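Skurkivcombe's noodle counter is coming back, and I've already planned my order
September 21, 2025

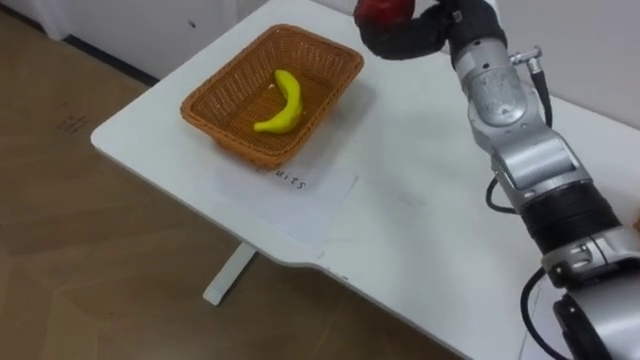 I got the news I've been waiting on all summer: Vudari, the little noodle counter on the harbor end of Skurkivcombe, is reopening in October under the same cook and with (thank you, thank you) the same broth. I know there are bigger things happening in the world. I also know that I've spent an embarrassing number of evenings since spring standing in my kitchen with the fridge door open, trying to talk myself into being excited about what I had. A plain banana is a perfectly decent snack, and I'm sure it's doing wonderful things for somebody's potassium, but it has never once made me close my eyes and hum. Vudari's pork noodles do that to me by the second bite.

If you missed the whole saga, the counter closed in the spring when the lease on the old spot ran out. Bent Zoëga, who has cooked there from day one, told me back then he was going to take two weeks off and find somewhere new. Two weeks! The new place is on Stougaard, three doors up from the post office, in what used to be a shoe repair shop. I walked over to have a look and he let me in through the back, where he was arguing with a plumber on the phone and peeling ginger at the same time.

It's bigger than the old one, though that isn't saying much. There will be 13 stools instead of the handful we all used to fight over, plus a shelf along the window where you can stand and eat if you don't mind people on the sidewalk watching you drip. The old menu board is going back up. So is the terrible clock.

Now, the menu. The pork noodles stay. The chicken and ginger stays. The cold sesame noodles are out until it warms up again, and I'm trying to be mature about that. New this fall is a mushroom bowl with a dark, sticky, sweet sauce that Bent had me taste off the end of a wooden spoon, and I'd like it on record that I asked for the spoon back. There's also going to be a fried dumpling, which he has refused to make for years on the grounds that it would smell up the place. The new kitchen has a proper exhaust fan, so he's out of excuses.

I asked about MSG, mostly for my sister, who swears it gives her a headache (she eats potato chips by the bag and feels terrific). Yes, he uses it. He always has. He keeps it in a big jar by the stove with the label facing out, and if you want yours without, you can ask and he'll leave it out of everything except the broth.

Prices are going up a little, and he wouldn't give me exact numbers until the menus are printed. What he did tell me is that the move cost a lot more than planned, and that the customers covered a piece of it. There was a collection jar at Grevard, the grocery on the corner, and then an online page that Bjarke Ragnarsson set up one night without asking anybody. In the end 700 people chipped in. I gave what I'd normally spend on noodles in a month, and no, I'm not going to tell you how much that was.

Not everyone on the street is thrilled. Poul Lauritsen, who lives upstairs, is worried about the fan and the line outside his door, and I get it, I wouldn't love smelling dumplings at ten at night either. (Well, I would, but I'm not normal.) Bent has agreed to stop frying at nine, and the town signed off on the hours last week.

I ran into Halfdan Ketilsson on my way home and told him all of it, probably too loudly. He drives 37 minutes each way for the chicken and ginger and said he'd have driven twice that. I felt better about myself after that. I do sometimes wonder whether a person ought to be this happy about soup, and whether I'd be calmer or nicer or thinner if I weren't. Then I remember the crispy shallots on top and lose my train of thought!

Opening night starts at five. No reservations, cash or card, and takeout won't be available for the first week while they get used to the new kitchen. Bring a coat if you're planning to be at the front of the line, and please leave me the stool by the wall.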